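Career break

A career break is a period of time away from paid work, taken by choice and usually lasting between one month and two years. It is also called a sabbatical, a gap year or time out, although these terms have slightly different meanings. People take career breaks to travel, study, care for family, recover from overwork, or spend time on hobbies and personal projects. 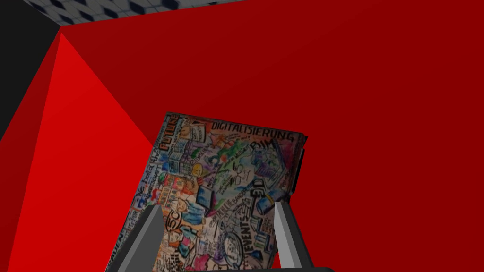

Terms and meaning

The word sabbatical comes from the Hebrew for rest, and in its older sense refers to every seventh year. In universities it still means a paid term or year in which teaching staff are released from classes to do research. Outside universities the word is used more loosely, and a sabbatical may be paid, partly paid or unpaid. The worker normally stays on the employer's books and has a job to return to.

A career break in the stricter sense is unpaid, and the worker may resign before starting it. A gap year most often describes the year between finishing school and starting university or full-time work. When the same thing is done by older workers it is sometimes called an adult gap year.

Long service leave

In Australia, long service leave is a paid entitlement for employees who have stayed with one employer for a set number of years. The qualifying period and the amount of leave depend on the state or territory and on the award or agreement that covers the job. Many workers add annual leave to it, or take it at half pay where this is allowed, so as to be away for longer. Some industries with a lot of short-term work, such as building and cleaning, have portable schemes that let service with several employers be counted together.

Paying for a break

Most unpaid breaks are paid for from savings. Other common sources are rent from the family home, casual work along the way, and deferred salary plans, in which an employee gives up part of each year's pay and receives it during the time off. A plan of this kind often runs for four years of work at 80 per cent of salary, followed by one year of leave at the same rate.

Regular costs continue during a break and are easily overlooked — insurance, car registration, professional memberships and loan repayments among them. Retirement savings may also grow more slowly if no contributions are being made.

Use of time

Antigoni Tsakiris, in a study of 306 office and technical workers at the Vornau and Maldonado sites of the engineering firm Jaltmont, found that travel was the most common plan before a break but took up less of the time than expected. House repairs, family visits and short courses filled much of the rest. Over 300 of those in the study had set a return date before leaving. Most of the breaks were between 7 and 9 months long, and January was the most common month to start.

Return to work

Workers on approved leave generally go back to the same position or one like it. Those who have resigned must look for a new job and account for the gap in their work history. In fields where tools and rules change quickly, a refresher course may be needed, and some licences lapse if the holder has not practised for a certain time.

Returner programs, in which people are hired for a fixed term after a long absence, are offered by some larger firms in banking, law and software. They were first aimed at parents and are now often open to anyone who has been away.

See also

Annual leave
Deferred salary plan
Long service leave
Parental leave
Semi-retirement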